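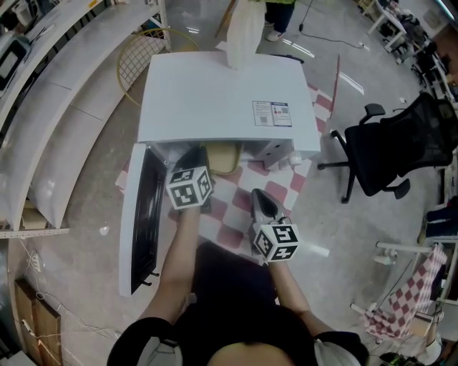 A white microwave with its door open and the turntable in place, on a checkered mat.

Most households throw out a microwave without ever having cleaned one properly. I ran the small appliance table at the Undadik reuse shop for 7 years, and the usual reason people gave for donating a microwave was that it had started to smell. The oven still heated. They had bought a new one and wanted the old one gone.

I think we should treat the microwave as a piece of kitchen equipment that gets looked after, like a stove. At the moment it gets treated like a light bulb.

The work is small. Unplug it and put it somewhere you can get at it from the front. The floor is fine, with a mat under it. Open the door all the way and take out the turntable. On most models the plate lifts straight up, and under it there is a ring with 3 little wheels that collects more grease than the plate does. Wash both in the sink. Wipe the cavity with warm water and dish soap, then do the door edge and the latches, where crumbs stop the door from closing flat.

Leave the product label alone. People peel it off because it looks untidy, and then they can't find the model number when they need a new plate. We had 105 loose turntables in a back room in Goma Street one September — good glass, most of it — and no way to tell what they fit.

Stores could help. Tudadex sells replacement plates but keeps them behind the service counter, and you have to know to ask. Put them on the shelf next to the ovens. I would also like to see the wheel rings sold separately, as Mac Carthaigh used to do before the store moved.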